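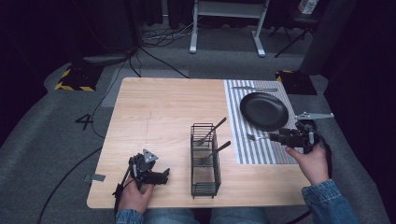
The Fork Goes on the Left

I have set a great many tables for money. For most of my working life this was considered the part of catering you gave to whoever had arrived last, along with the lint roller and the broken cart. Last January our company, Holtent, signed up with an outfit called Rustari, and laying out silverware became a matter of scientific interest. I would like to say I took it gracefully.

The arrangement is simple enough. Rustari wants machines that can lay a banquet table. To get there, it needs people to lay tables while holding the machine's hands, one gripper in each fist, so that every grab and every fumble is recorded. You take a fork from the caddy with a pair of black plastic fingers. You put it on the placemat beside the plate. Then you put it all back and start over. A full shift is done in that manner, in a carpeted room full of cables, and the number on the floor tells you which table is yours.

The first thing you learn is how good your own hands were. I can drop a fork beside a plate without looking, while arguing with a florist. With the grippers I have the touch of a man in oven mitts trying to return a contact lens. My first morning, it took me 30 tries to lay a knife down straight, and the young engineer in charge told me the bad ones were useful too. I have worked for many managers and that was the kindest thing any of them ever said about my work, so I was suspicious right away.

Now, the usual column on this subject goes one of two ways. Either the robots are coming for the banquet staff and we should all be marching, or the robots are coming to free us from drudgery so we can pursue watercolors. I have no talent for watercolors. I also can't get properly angry at a machine that needs me to show it which end of a fork to hold.

What bothers me is smaller and has to do with the pay sheet. At Holtent we are paid by the event. At Rustari we are paid by the hour, plus a bonus for accepted recordings, and by the end of the first month I had 1334 of them to my name. Tala Nimri, who trained me on the Chevalier ballroom account years ago and can fold a napkin into practically any bird, had 1593. She was delighted. Then she asked what happens to the 1593 after she goes home, and the answer was a paragraph in the contract that neither of us had read, saying they belong to Rustari for good.

Fair enough, you might say. When you set a table for a wedding you don't get to keep the table. But the wedding ends. People knock over the wine and go home, and next weekend somebody has to be paid to set it again. A recording of Tala placing a fork is going to be at work long after her knees have given out, and it will never ask for a parking pass.

I don't think that makes the whole business wicked. The room is warm, you get to sit down, and I can wear a denim jacket and jeans, where the Chevalier wants a vest that was cut for a smaller and more hopeful man. Two of our older servers who couldn't carry trays anymore have steady hours for the first time in ages. Any account of automation that leaves them out was written by somebody who has never carried a tray.

But I would like the terms to admit what is being sold. Holtent calls these shifts "light setup." They are lessons, and the people giving them should be paid as teachers, with some small share each time the pupil gets hired. Vekberg, which rents us our linens, gets a fee every time a tablecloth goes out the door. If a tablecloth can manage it, I think Tala can.

I raised this with our office and was told it was an interesting perspective. I've been in food service long enough to know what that means, because I have said it about people's cakes.

So I'm still going in. I have a shift tomorrow, and I've been asked to work on my left hand, which the engineer says hesitates. It has been hesitating for decades over whether the dessert spoon goes above the plate or beside it, and if they can get an answer out of it I'd be glad to have a copy.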